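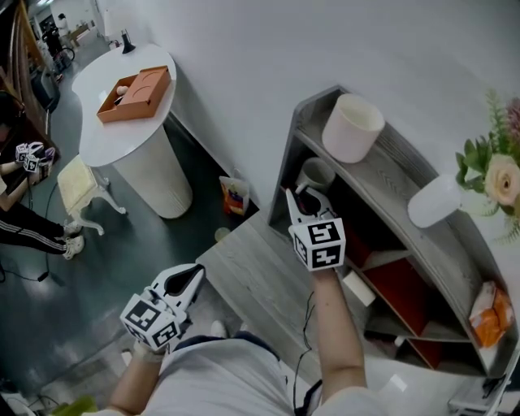

Reading time: 2 minutes

Listening notes, unit 2: how a live set is built

Bring these to the session in September, along with something to write on and headphones if you have a pair you like. We'll be playing the full Ocampo concert recording by the electronic duo Trikar, and I can't wait for you to hear it!

What a set list does

A set list is a piece of composition in its own right. The band already has the songs, but the order, the gaps, the key changes and the place where the lights drop all have to be written too. Trikar's keyboard player, Violeta Paredes, keeps hers on index cards and shuffles them until the joins sound right (try it with your own playlist, it's weirdly addictive).

Terms you'll need

Opener: the first full song. It may follow an intro tape, which counts as a separate item.
Segue: two songs joined with no silence between them.
Breakdown: a stretch where most of the parts drop out, usually leaving a voice or a single synth line.
Reprise: a return of earlier material, often shortened or slowed.
Encore: anything played after the band has left the stage once.

Listening task A: the opening

Trikar start with "Gridum," a slow album track that was never a single. Listen for the bass drum. It doesn't come in until the second verse, and by then the crowd is clapping the beat already, a hair too fast! Facundo Fuentealba, the singer, waits for them to settle before he goes on. Write down where you first feel the tempo lock.

Then comes the segue into "Ririer." Same tempo, new key, up a whole step. The string pad holds one note that belongs to both keys, so your ear gets carried across before you notice. I've played this join to every group I've taught and I still get goosebumps.

Listening task B: the middle

Forty minutes in, the drum machine stops and Aldana Palma comes on to sing with only a piano behind her. Compare her phrasing with the studio version. She lands late on nearly every line, and the pianist, Aurelio Mateos, follows her wherever she goes. Mark two places where he leaves a chord out completely.

The hall holds 1,917 people, and in this song you can hear the size of the room in the tail of each note. Headphones really help.

Listening task C: the encore

They bring back the "Gridum" melody as a reprise, now with everything on top: drums, choir, brass samples, the lot. Which parts are new, and which were hiding in the opener all along? Go back and check, there's a lovely little arpeggio in there that most people miss the first time.

Written work

One page on a single transition from any concert recording you love, in any style. Describe the last bar of the first song and the first bar of the next, then say what connects them. Kiprono Mabula's essay from last year, on a gospel choir, is in the course folder as a model. Page 27 of the reader has the chart for marking keys and tempos.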